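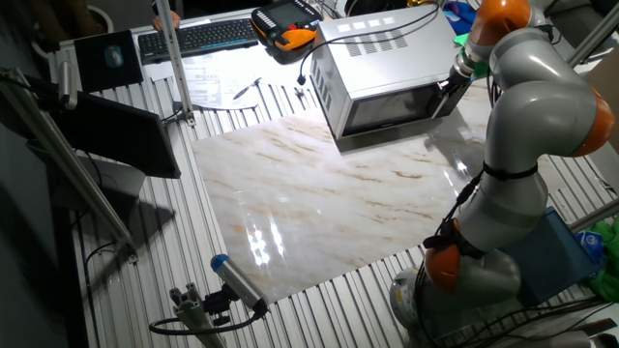

3. Placing the oven

3.1 Choose a flat, steady surface that will take the weight without complaint. A ribbed or slotted table works, and so does a table with a marble-patterned sheet over it. If you use a sheet, smooth it down first. Edges that lift will go on lifting, usually under the mug you were about to drink from.

3.2 Set the oven down on all of its feet. Three out of four is a wobble, and wobbles get worse with soup.

3.3 Leave 8 inches clear above the top vents. Rows of small slots look like a fine place to keep mail. Keep the mail elsewhere.

3.4 Turn the oven so the door has room to open all the way. An angle is fine. The Navden does not care about being square to the wall, though you may. 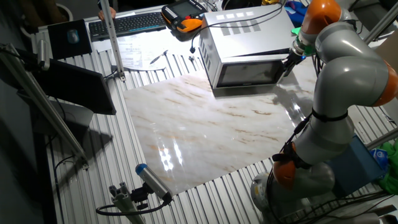 3.5 Run the cord out behind the oven, away from any spot where people type, sort papers or put down pens. Do not plug in yet. Section 4 covers plugging in and will feel neglected if you skip to it.

NOTE: If the oven shares a table with a keyboard, keep drinks on one side and pick the side before Wednesday's lunch rush. Arguments settled early stay settled.

CAUTION: Never push the oven by its door. Lift from underneath, at both sides. 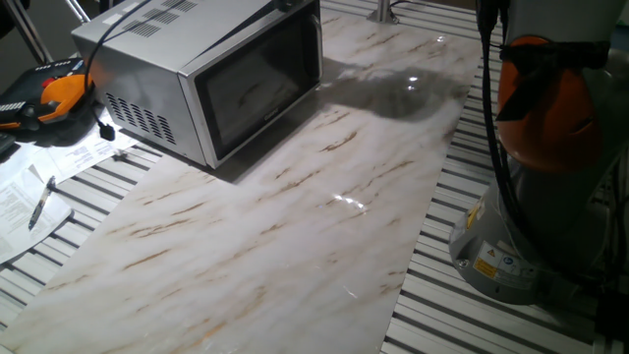
A reader of the Tradard edition writes that step 3.4 ought to come before step 3.2, as turning a loaded oven on a glossy sheet drags the sheet along with it. Fair point. Turn first if your sheet slides, and consider the two steps swapped until the next printing.

3.6 Check the metal parts under a good light before first use, and every 7 weeks after that. Look along trim strips and into seams, where crumbs retire. Wipe with a damp cloth and dry at once.

3.7 Treat flaking coating or rust-colored stains as a reason to stop. If they are inside the cooking space, do not run the oven until a service shop has seen it. Perik touch-up paint is for outside panels only, whatever the cap seems to promise.
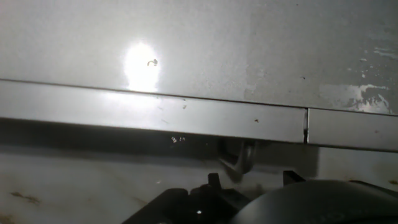 Tillman asks whether a scouring pad is all right on stubborn marks. No. It takes off the mark and then keeps going. Use a soft cloth, a drop of dish soap and more patience than you had planned on.

3.8 Close the door and press it gently at the lower corner. It should sit flush. If it springs back, see section 7, Door and Latch.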